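Chamber membership for a one-person business, is it worth the dues?

Posted in Small Business Help, Cokudbridge and area

I run a bookkeeping service out of my house, just me, no employees. The Cokudbridge chamber sent me a renewal form for the second year and I have until the end of June to decide. Dues for the smallest tier are $167 a year. Last year I went to two morning coffees and one ribbon cutting and got no clients from any of them. I did get listed in the online directory, but I can't tell if anyone found me through it.

I work mostly with contractors and a couple of restaurants, and they don't seem to go to these things. The people I met were from banks, insurance and real estate. They were nice enough.

Do I renew, or put the money into something else? Is there a better way to use the membership than what I did?

Posted by ledgerlady

silberg_print
4 replies on this board

Three events in a year isn't much to judge by. I have a print shop in Silberg and joined our chamber when I opened. The first year I got nothing out of it. In the second year I signed up to help at the check-in desk for the monthly lunch, and that changed things, because everyone who walks in has to tell you their name and where they work. You don't have to think of a way to start talking to them.

Some things I would do in your place:

Call the office and ask how many times your directory page was opened. Ours sends the number out if you ask for it. Mine was 90 last year, and I know of two orders that came from it.

Check what category you're listed under. I was under "Office Supplies" for eight months before I noticed. Bookkeepers sometimes get put in with the big accounting firms and end up at the bottom of a long page.

Ask if they have a small referral group. Ours has 13 members, one from each line of work, and meets at 7:30 in the morning. If there is no bookkeeper in it you would have the seat to yourself. The banks and insurance people you met are good for this — they have contractors as customers even if the contractors never come to a coffee.

If the page views are low and there is no referral group, I would let it go and not feel bad about it.

northendmike

Waste of money. I dropped mine and never missed it. Put up a sign at the lumber yard.

two_rivers_hr
19 replies on this board

I agree with most of what silberg_print wrote. I'd add that you can join a chamber in a town where you don't live. I am a member in Jelirby and not in my own town, because more of my clients are there. The Jelirby dues are a little higher but they run a trades breakfast in the slow season, and that is where the contractors are. You can usually go to one event as a guest before paying. The Rees chamber used to allow this too, but I haven't checked lately.

Also ask about paying in two parts. It isn't printed on the form at my chamber, but they let me do it when I asked.

One more thing on taxes. Dues are often deductible as a business expense, but part of them may not be if the chamber does lobbying. The invoice should show that part separately. You probably know this better than I do.

If you do renew, offer to give a short talk. Mine was on what to keep in a personnel file, and I got more calls from it than from all the coffees put together. A talk on getting receipts in order before tax time would fill a room in January. Keep it to twenty minutes, leave time for people to ask about their own situation, and bring a sign-up sheet so you can send them your notes afterward.

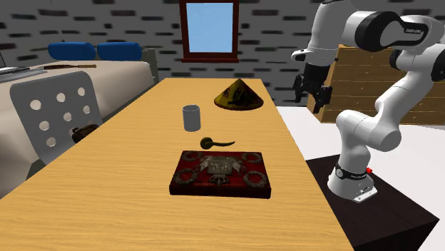 Send the notes the same day if you can. I waited a week the first time and only one person wrote back.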